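Ticket 1009: Toy pickup, blocks in contact with each other
Product: Joly tidy-up controller
Site: Dokwood test bench
Opened: 16 Mar 2026
Status: Open
Priority: 2

1. Reported behavior
The task is to clear shape blocks off a maple board, as a home unit would clear a playroom floor. Blocks standing alone are picked on the first try. When blocks touch, the planner returns "no valid approach" and the arm parks. Out of 17 runs with a cluster, 7 ended this way.

2. Start layout
The layout in use has one green star by itself and a tight group of six: two cylinders (green, red), a blue cube, a yellow heart, a red star and a yellow hexagonal prism. The lone star is the control. 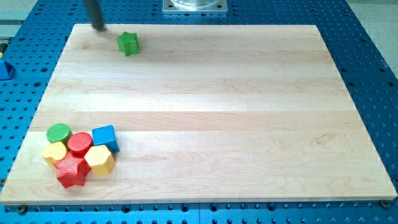 3. Checks done
Recalibrated camera to table. No change.
Swapped the Preletti fingertips for the narrow set. No change.
Lowered the clearance limit by 2 mm. The planner accepts the cylinders but still rejects the heart.
Spread the group by hand and reran. All picks planned.

4. Assessment
Segmentation merges neighboring blocks of the same color family. Hardware is ruled out. A push-apart move before the grasp is in the Graltier branch but has not been merged.

5. Next action
Build the Graltier branch and repeat with the same layout. Do not quote unattended toy pickup for the July release until this ticket is closed.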